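Equipment Planning Update: Bench Robots for the Coming Budget Year
July 5, 2022

The Pullholm Technical Center has completed the first stage of its equipment plan for the bench robotics rooms. Department heads are asked to review the points below and return their requests to the Purchasing Office before the end of August.

The plan provides for 7 new tabletop stations. Each station will consist of one arm, a two-finger gripper, a camera mount and a work table. Quotes were received from Skollov and Pettigrew, and both firms have agreed to hold their prices until the budget is approved. The Skollov quote includes delivery and setup. The Pettigrew quote is lower but lists setup as a separate charge, and the two should be compared on the full amount.

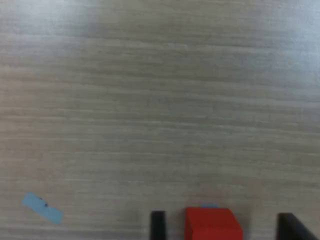
Departments often plan carefully for the arm and leave too little for everything that goes with it. Replacement gripper fingers are budgeted at $200 per station for the year. Blocks and other small practice pieces should be requested on the supplies form and charged to the teaching account. Tables are a facilities expense and require a separate form, including when they are ordered together with a robot.

Service coverage also needs a decision. The Sosta maintenance plan costs $2,243 per year and covers all stations at one site. It includes one inspection visit and phone support during working hours. Damage caused by overloading the gripper is excluded. Departments that decline the plan must name another source of funds for repairs.

Lighting and floor space should be checked before any order is placed. Stations that rely on an overhead camera may need window shades or a change in lamp position, and this work is scheduled by Facilities. Orders will be placed in the sequence in which complete requests are received. Forms without an account number will be returned to the department.

Request forms are available from the Purchasing Office and on the staff site under Equipment.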